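Notebook, sim cell 2, Tuesday

Picked up the wrist camera problem on the Curnico arm where it was left. Short version: the camera mount in the model was wrong, the real one is fine, and nobody needs to take the hand off the arm.

Symptom was that grasps planned in the simulator landed to one side when run on the real cell, always the same side. The offset didn't change with height, which ruled out the lens values first thing. Rechecked those anyway against the calibration sheet taped inside the cabinet door and they matched to the last digit.

Then went through the transform chain from the flange outward. Flange to adapter plate good. Adapter plate to gripper base good. Gripper base to camera had the old bracket in it, from before the Asadi bracket was fitted. Whoever swapped the bracket updated the drawing and the parts list but the model file in the Grukari repo still had the previous numbers. Changed it, committed it, put the drawing revision in the comment so it can be traced.

Reloaded the household floor set and parked the arm at the look-down pose with the fingers open. The look-down pose is the one to use for this check. At the side pose the fingers hide too much and you can talk yourself into anything.

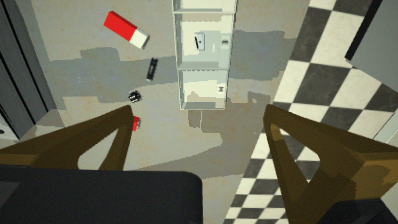
Tip gap is the number I care about most. With the fingers at full open the model and the callipers on the real hand now agree. Before today the model was opening wider than the hardware can, which would explain the odd failed approach on bigger items that we had been blaming on friction. I did not change friction. Leave it alone until the next batch is through.

Finger colour in the model is still the brown default. The real pads are darker. Doesn't matter for geometry but the segmentation people will want it changed, so it's on the list.

Ran the regression batch over lunch, 1000 approaches, seed 2053, Vivenum planner on stock settings. First go died at 173 with the collision checker complaining that the left finger was touching the base. Same old fault: the collision mesh for the left finger was a solid hull and the hull was fatter than the finger at the root. Swapped in the decomposed mesh, the one that keeps the triangular cutout, did the same on the right so they are a matched pair, and restarted from zero. Don't resume a batch after changing a mesh, the cache keeps the old one and you get a mix of results that look fine.

Second go ran to the end with no self-collision flags. Haven't looked at the grasp results yet, only the log.

On the real cell, while the arm was powered down for the calliper check:
- wiped the camera window, there was a greasy thumbprint on it
- nipped up the two outer screws on the bracket, one had backed off a little
- checked the cable loop at the wrist through full rotation by hand, clear both ways
- greased the finger slides, very thin, wiped off the excess
- photographed the serial plate for the service book

Cable tie nearest the connector is getting brittle. Not replaced, we're out of the small ones.

Still to do:
- rerun the hand-eye calibration on the real arm now that the screws are tight, and compare it with the drawing values
- darker pad colour in the model
- same bracket fix in the cell 1 model file, which I expect has the same stale numbers
- order small cable ties

If the new hand-eye result is out from the drawing by more than the usual spread, check the dowel pins on the adapter plate before touching the model again. They were a loose fit when the plate went on in September and I never got back to them.

Left the arm at home with the air off. Key is back in the drawer.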